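Home / Projects / Take Part / Archive / Contact

Reading time: 4 min

Call for participants: the long-wear clothing diary

Jutlow is looking for people who own clothes and wear them. That's nearly the whole entry requirement. We want to find out what happens to ordinary garments over seven months of ordinary life, and we want to hear it from the people wearing them, in their own words, including the boring weeks.

You have probably read that a pair of jeans should last a decade, or that it should never be washed, or that it should be put in the freezer overnight. We have read all of that too. Most of it comes from people selling jeans. When we went looking for plain records kept by plain wearers, we found a lot of opinions and very few diaries.

So we're starting one. It may show that expensive clothes hold up better. It may show that they don't, or that how you hang your laundry matters more than what you paid. We would rather not guess, and if you already know the answer, you may find this project annoying.

What we're asking you to do

Pick two garments you already own and expect to wear at least once a week. Please don't buy anything for this. One of them should have a zipper, because zippers are where a lot of arguments about quality start and we'd like some facts to go with the arguments. The other can be anything except socks. We tried socks. People lose them.

Keep a short note each time you wear, wash or mend either garment. A line is enough. "Wore to work, spilled soup, washed at night" is a perfectly good entry. Once a month, starting in October, you'll get a longer form that asks about seams, hems, buttons, pockets and fit. It takes one cup of coffee to fill in, depending on how you drink coffee.

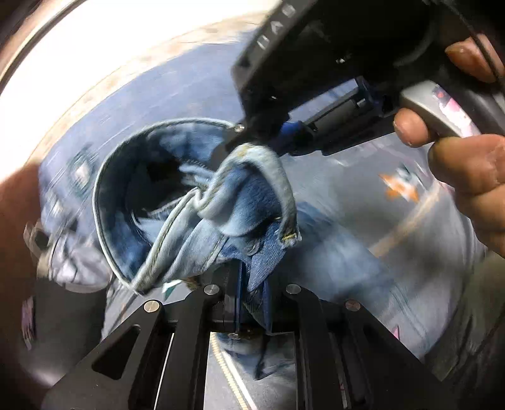 Lalit Nishad
Project lead, Jutlow

Denim will make up a big share of the sample, whether we like it or not. Nearly everybody who answered our first notice offered a pair of jeans. That's fine, but if you have a raincoat, a work shirt, a wool skirt or a school cardigan that gets real use, we would like you even more.

Who can apply

Anyone over 18 who can write in English and has a mailing address. You don't need to know how to sew. If you do sew, tell us, since a person who fixes a loose hem the same evening will have a different seven months from a person who uses a stapler. Both are welcome.

We can't take people who work for a clothing brand or a clothing store, or who get paid to post about clothes. A few have told us they can be objective. Maybe so.

What you get

You'll be paid $7 for each monthly form you return. It's not much and we won't pretend it is. You also get a repair voucher at the end, good at the Yazıcı tailoring shop in Ralton or by mail, and a copy of the full results, whatever they say. There is no prize draw, no badge and no "community."

Part of the money comes from Vekent, which makes laundry soap. You should know that before you sign up. They see the results when you do, they have no say in the questions, and the agreement is on our website so you can read it and make up your own mind. I was doubtful about taking it, and I'm still a little doubtful.

What we do with your notes

Your name stays off everything we publish. We may quote a line from your diary, but only after asking you. You can quit at any point without giving a reason, and you keep the payment for any form you've already sent in.

How to apply

Write to the Jutlow office, reference 2979, and tell us:

- which two garments you'd use, and how old they are as far as you know
- how you usually wash and dry them
- whether anything is already wrong with them
- one piece of clothing advice you've been given and don't believe

The last one won't affect your chances. I just like reading them.

Places are limited by what we can pay for. Everyone who writes will get an answer, even if the answer is no.

Related

What "heavy duty" means on a label
Notes from the sock trial
Do care tags tell the truth?
Wanted: readers for our towel survey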